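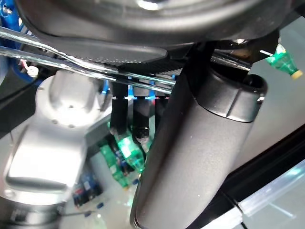 What stopped the Temden cell on Sunday? The gripper lost its hold signal at cycle 278, and the controller continued the move as though a bottle had been secured.

The fault log recorded code 51 three times before the arm halted. The guard remained closed throughout, and no injury occurred. I traced the fault to a sensor lead that had worked out of its clamp.

Operation is suspended until the lead has been replaced and the controller set to stop on the first lost signal. The Skerum cell uses the same clamp and will be inspected next.

Filed under: Robotics, Faults and Repairs

This site uses cookies. Accept | Manage settings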